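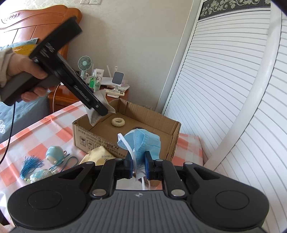

My landlady in Plelo told me over the fence that a garden diary is useless if I write only on the good days. So I write also today. The beans are finished. I carried 25 cans of water this week and I picked 46 pods, most of them too hard to eat.

Last updated: September

In the evening it rained at last, and I stood at the door a long time to smell it. Tomorrow I must cut the old stems.
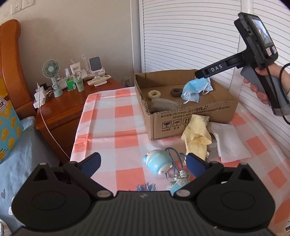
Small blue figure on the checkered cloth.

Search this diary Go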